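Water beading on a dark desk mat, and what to do about mug drips

Posted in February by Wakana Ichikawa, in Home and Workroom

I have a big dark mat covering most of a white table, and I keep an insulated mug on it all day. It was sold as a desk mat by Karkwood and the label has long gone, so I don't know what the top layer is. Water doesn't soak in. It sits there in beads, and if I leave it I get pale smudges that show up badly in lamp light. The table underneath is white and I don't want water creeping under the edge either.

My usual mug is the steel-lined kind with a handle, no lid.

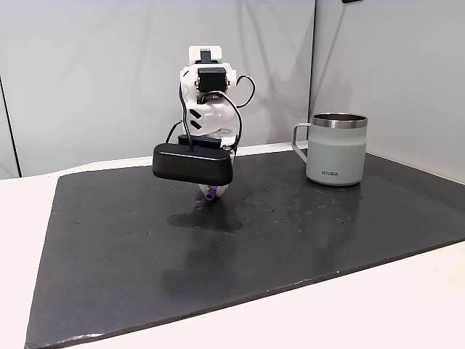

The mug on the mat, right-hand side.

What should I be wiping it with, and is there any way to get the old smudges off? I have tried kitchen roll and it only pushes the water about. Our water in Brillham is hard, in case that matters.

Vasiliki Kokkinos
Hard water is most of your trouble. When a drop dries it leaves its minerals behind, and on a black surface you see every one. Get the drops up while they are still drops. Lay a dry microfibre cloth flat over them, press, and lift. Don't rub. Kitchen roll is too stiff for this and it smears.

For the marks already there, mix one part white vinegar with ten parts water. I make up 500 ml and it lasts for months. Try a corner first. Dampen the cloth, wipe lightly, go over it again with plain water and dry it straight away. If it is a scuff and not a water mark, vinegar won't touch it. A drop of washing-up liquid might.

Check the bottom of the mug too. Steel ones often hold a ring of water underneath after washing up, so stand it upside down on a tea towel for a bit before it goes back on the desk.
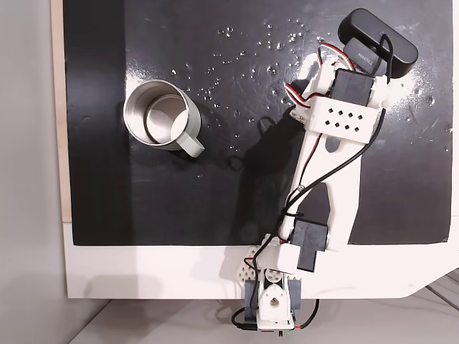
Teemu Aaltonen
Agree with the cloth. I'd add that you should look at how far your mat reaches. If it stops short of the table edge, as mine does, anything that runs off ends up on the bare strip, so dry that as well. Twice a year I lift the whole mat and wipe under it. I use a 2 litre bowl of warm water with a bit of soap, then leave the mat over the back of a chair until the evening.

Teófilo Henao
Just use a coaster.

Comments

Wakana Ichikawa: Thank you. The vinegar took most of the smudges off. Two are still there so I suppose those are scuffs.

Aarne Kuusisto: Be careful with vinegar on anything shiny. I dulled a patch on mine by making it too strong.

Vasiliki Kokkinos: Yes, one to ten and no stronger.

Related

Getting tea stains out of a steel mug (309 views)
Is felt or cork better under a keyboard? (166 views)
White table gone yellow near the window
Jääskeläinen drawer runners, where to buy spares
Drimelau lamp flickers when dimmed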